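Tulips That Never Droop: A Little Gallery of Glass and Stems

I have a soft spot for artificial tulips, and I'm not going to hide it. Real ones are lovely for a few days, and then they go leggy and drop their petals all over the table, and I'm always a bit sad to carry them out. So every March, when the light comes back into the kitchen and everything still looks brown out the window, I get out the box of pretend ones and play around with whatever glass I have on the shelf. My working name for this year's set is Konura, after the old market hall where I bought my first bunch, and it has slowly grown into a whole afternoon's hobby (and most of a cupboard, if you ask the rest of the household).

A few of you wrote after the last gallery to ask what goes with what, so I've kept the captions a little chattier this time. Click through as slowly as you like – I certainly took my time arranging!

The faceted vase, and a bow

Clear glass with a diamond cut and a white satin ribbon around the neck, and the tulips laid out flat first: orange, yellow, pink and a creamy white, with one leafy branch to loosen things up. I always like to see the colors side by side before anything goes in, and the orange next to the yellow makes me happy every single time.

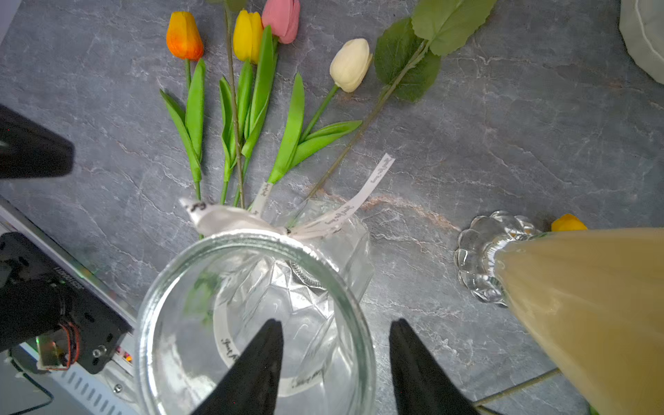 The ruffled yellow vase

I do love a wavy rim. It does half the arranging for you, really, because stems find their own place to lean and you only have to nudge them a little. Cream-yellow glass like this looks warm even on a gray marble pattern, and I think it suits plain greenery best, with a big pale leaf going off to one side and the rest left thin and airy. The yellow and orange tulips can keep each other company close by. If you try something similar at home, bend the stems gently over your thumb, a little at a time, and put the longest one in first. I used to start with the short ones and had to take everything out again, more often than I'd like to admit. 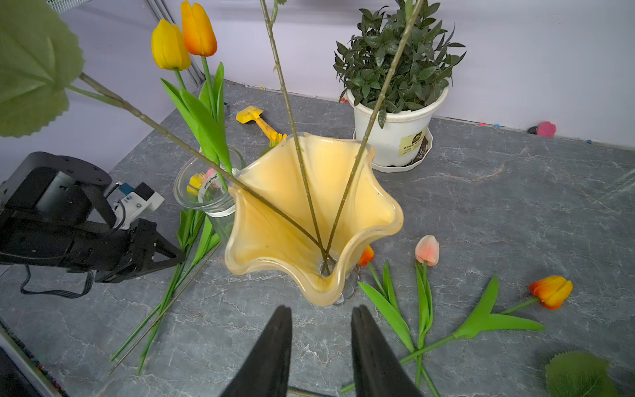
Nartey wrote in the comments that a handful of clear glass pebbles in the bottom keeps light stems from swinging around, and that the leaves should be wiped with a barely damp cloth every few weeks, before the dust has a chance to settle into the ridges. I'm grateful for both tips, and the pebbles are already on my shopping list.

Next time I'd like to try all one color in the faceted vase, probably the cream, with a longer ribbon left to trail over the edge of the counter. The gallery page will stay up through the spring, and the comments are open for as long as people are still bringing out their tulips.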